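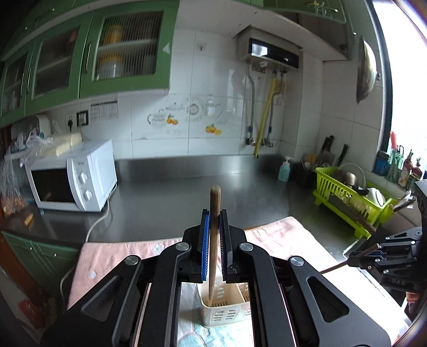 Chopsticks going back in the holder, one at a time.

I have been meaning to write about the chopstick situation for months now, and since it is October and raining and the kitchen is the warmest room in the apartment, this seems like the time to do it.

When I moved into the place on Pradeo Street I had 2 pairs of chopsticks and a drawer. The drawer was fine! Then came the housewarming presents, and the takeout pairs I could never quite throw away, and a bundle from the market because they were cheap and I liked the color, and before long I couldn't shut the drawer without something sliding out the back and dropping down into the cupboard below. I would find them weeks later, down among the pans, looking sorry for themselves.

So I bought the holder. It's only a plastic one, cream colored, with slots up the sides, from the little Drilby shop near the bus stop. I stood in front of the shelf for far too long choosing between that and a very handsome pottery one that cost three times as much. The pottery one had no holes in it at all, and my aunt always said (she was very firm about this) that chopsticks want air around them or they start to smell. The plastic one came home with me.

I keep it on a folded cloth, the light blue patterned one, because I like something soft underneath and it saves me wiping the counter so often. The pink towel with the polka dots hangs over the front edge of the counter, and that is my hand-drying towel, which guests always get wrong. They use it on the plates. I have given up saying anything.

My method, if you can call it that, goes like this. I wash the chopsticks in a bunch, rubbing them between my palms under the tap the way my mother did, which makes a lovely clattery noise. Then I lay them out on a dry cloth for a while and have my tea. After that they go into the holder singly, and I look each one over as it goes in. I used to drop the whole fistful in at once and it was quicker, I admit, but then I'd sit down to noodles and discover I had one brown and one dark, or one with a chewed-looking tip, and have to get up again. Going one by one I catch the rough ones. A wooden chopstick that has started to splinter goes into the pot on the windowsill and ends its days holding up a tomato seedling.

Which way up is a question I could go on about. I put mine in with the eating end down, so that I only touch the tops when I reach for a pair. My neighbor does the opposite and says mine must be sitting in a puddle. She has a point, and so every few days I tip everything out and give the bottom of the holder a scrub with an old toothbrush. If yours has a solid bottom, do it more often than that.

The rest of the kitchen is what it is. I love the green cabinets, even the wire-mesh ones at the top that let everybody see how I stack my dishes. I love the tiles with the teapots and the oranges on them, which came with the apartment and which I would never have picked for myself in a million years. The microwave has turned into a shelf, I'm afraid. I keep telling myself that the bags on top of it are only there until I clear some space in the cupboard, and I have been telling myself that since spring.

As for the great count - I did finally sit down at the table one evening and sort through every last chopstick I owned. There were 74. For one person! I kept nine pairs, which is plenty for a full table with a couple over for cooking, and packed the good leftovers in a paper bag for the Chung Hall rummage table. The drawer closes now. I opened and shut it a few times just for the pleasure of it.

Next on my list is the lids. The wok lid hangs on the wall by the window and behaves itself, but the others live in a heap and come down like cymbals whenever I want the small saucepan. If anyone has tried one of those Truna racks that fit inside a cabinet door, please leave me a comment and tell me whether the door still shuts properly.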